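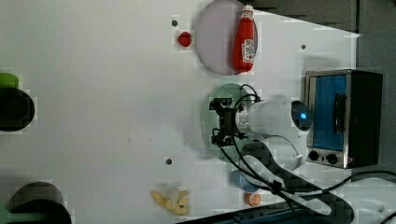 ### 3.2 Table layout and item placement

The sorting task was set up on a white tabletop in the Lawal teaching kitchen in September. Participants were told which items belonged together and were free to start wherever they liked. Each session ran for 20 minutes, with a short break before the written form.

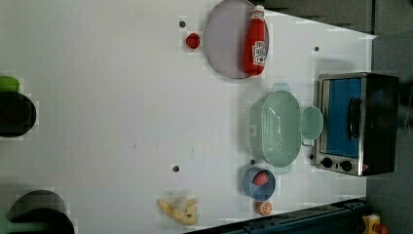
Items were chosen by Chinyere Oyelaran from the Somik set, with colour as the main concern. Pale dishes were favoured so that small red foods would stand out. Sessions where an item fell to the floor were kept in the data and marked. 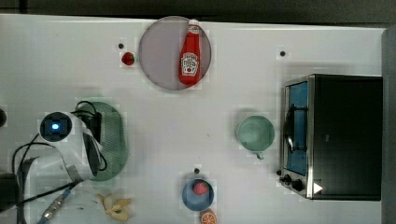

Participants differed most in how they dealt with things that sat close together at the start. Oyelaran and Kokkinos (the second coder) labelled these "neighbour items". The ketchup bottle lying on the large round plate is one such case, and the strawberry just left of the same plate is another. Moves between neighbours were coded apart from moves across the open middle of the table.

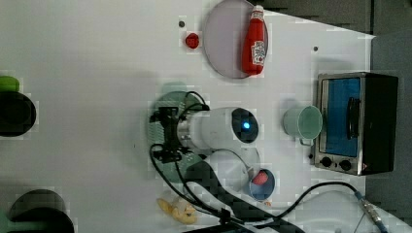
**Figure 2.** Table layout for the sorting task.

Coding produced 1,632 moves from 50 sessions. A move began when an item left its resting place and ended when it was let go. Items nudged by accident were not coded as moves. Disagreements were settled by going back to the session notes, and the few that remained were left out of Table 4.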